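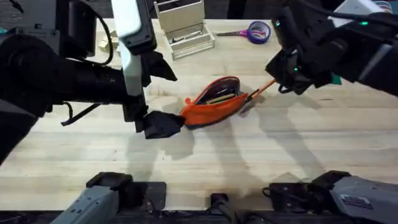 An orange pencil case on a wooden tabletop.

School supplies swap returns to Welix with 300 free pencil cases
November 5, 2025

Families in Welix can pick up free pens, rulers and pencil cases again this month, as the town's much-loved school supplies swap comes back for a second run — and it's a good deal bigger this time!

The first swap, held in July at the Muvau library, ran out of stock before lunch. Local stationer Cliron has now put in 300 filled pencil cases, and 7 schools are collecting good used items from pupils who have outgrown them. Rucksacks, lunch boxes and scientific calculators are especially welcome.

It's a lovely idea and wonderfully simple. Bring something, take something, or just take what you need. No forms, no proof of address, and children up to 18 can choose for themselves, which was half the fun last time.

The swap fills both upstairs rooms at the library, with a craft table for little ones on the landing. Donations can be left at the front desk or at the Matić Street bakery during opening hours. Glue sticks must be unopened.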